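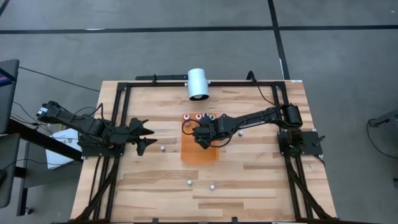
Two robot arms mounted on either side of a wooden tabletop.

Binovmont Rainfall and Yield Panel

Data card, prepared by the Jarka Centre for Applied Risk Statistics

Summary

The Binovmont Rainfall and Yield Panel links daily rainfall records to maize yields reported by small farms in the Binovmont district. It was compiled to support research on index insurance, in which a payout depends on a measured quantity such as seasonal rainfall and no individual loss is assessed. The panel covers 400 farms over 13 growing seasons. Each farm is matched to the nearest gauge with an acceptable record for the season in question.

The data are intended for statisticians, agricultural economists and graduate students. They are released for research and teaching.

Contents

farms.csv – one row per farm, with farm identifier, ward, soil class and planted area in hectares
seasons.csv – one row per farm and season, with reported yield, planting week and seed type
gauges.csv – one row per gauge, with elevation, ward and operating status by season
rain_daily.csv – one row per gauge and day, with rainfall in millimeters and a quality flag
match.csv – the link between farms and gauges, which may change from one season to the next

All files are comma-separated and encoded in UTF-8. Missing values are left blank. A zero in the rainfall column is a recorded zero and should not be read as missing.

Collection

Rainfall was read manually at 8 a.m. and assigned to the preceding day. Gauge readers recorded values on paper forms, which were entered twice by different clerks and compared. Where the two entries differed, the original form was consulted. Forms that could not be read were marked with flag R, and the value was left blank.

Yields were collected by interview after harvest, normally in August. Farmers reported output in bags, and the field team converted bags to kilograms using weights measured in each ward. The interview schedule was designed by Refilwe Sibiya and revised by Mpho Steyn after the first season. The revision changed the wording of the question on intercropping, and answers to that question from the first season are not comparable with later ones.
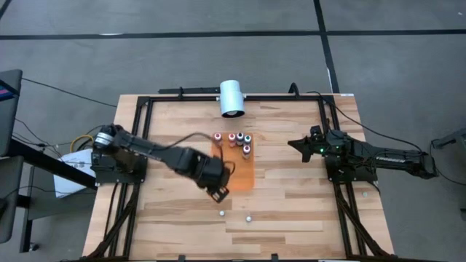

Gauges with fewer than 80 percent of daily readings in a season were excluded from matching for that season, although their readings remain in rain_daily.csv. Users who prefer a different threshold can rebuild the match table from the gauge coordinates, which are available under the access terms below.

Recommended uses

The panel is suitable for estimating basis risk, comparing payout triggers and studying how rainfall timing relates to yield. It has also been used in the Centre's short course on extreme values, where students fit threshold models to the daily series.

It is not suitable for setting premiums in other districts. Farms larger than the sampling limit were not included, and commercial growers in the Baloyi valley are absent altogether.

Known limitations

Reported yields show heaping at round numbers of bags. Farms that left the panel were not replaced, and those that left had smaller planted areas on average. Several gauges in the northern wards were moved to new sites – the relevant seasons carry flag M – and no adjustment has been made for the change in location.

Privacy and access

Names, telephone numbers and exact farm locations have been removed. Gauge coordinates are rounded to the nearest 500 meters and supplied on written request. Users must not attempt to identify any household. Requests are reviewed by Alina Bogdan and Harish Pal.

Maintenance

Corrections are recorded in changes.txt with the affected file and row identifiers. The matching code is kept in the Limeo repository, together with the script used to check double entries. Errors should be reported to the data manager, Lungile Hlongwane, quoting the release number given in the file header.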